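Rolteno is a small word list and sound archive for Sturkora, the knitting dialect (yes, really!) once shared by the sock and shawl makers of Jarkilthorpe. It holds 2473 entries, and I love every one of them.

## What's inside

- `terms.csv`: one row per word, with spelling, meaning and stitch family
- `patterns/`: 72 short patterns, typed up just as they were written
- `audio/`: 200 spoken clips, mostly single words

Spelling wanders a lot. The word for a dropped stitch shows up in five forms, and I kept them all, because the differences are half the fun!
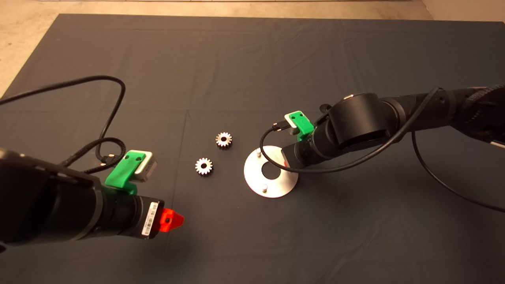
## Loading it

Everything is plain UTF-8 with commas as separators. Watch out for the `gauge` column: older patterns give it in finger widths, so please don't treat it as a number. Blank means the pattern never said.

The `family` column uses 26 labels. If a stitch fits two of them, the first one listed is the one the knitters used most often.
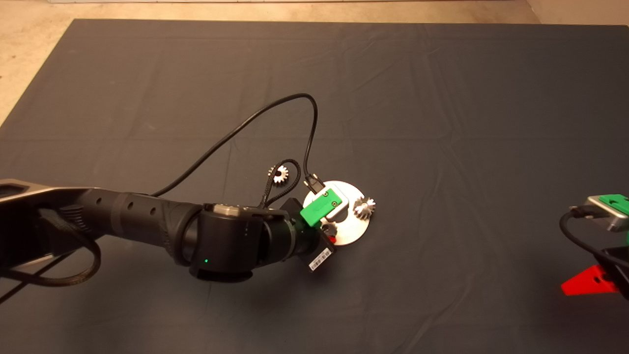 ## Known gaps

Lace terms are thin, and mitten terms are thinner still. Clips recorded before February have a faint hum that I haven't cleaned up yet.

## Reuse

CC BY 4.0. If you knit something from `patterns/`, open an issue and tell me how the heel came out. I'd especially love to hear from anyone who gets through pattern 41 (the double heel one)!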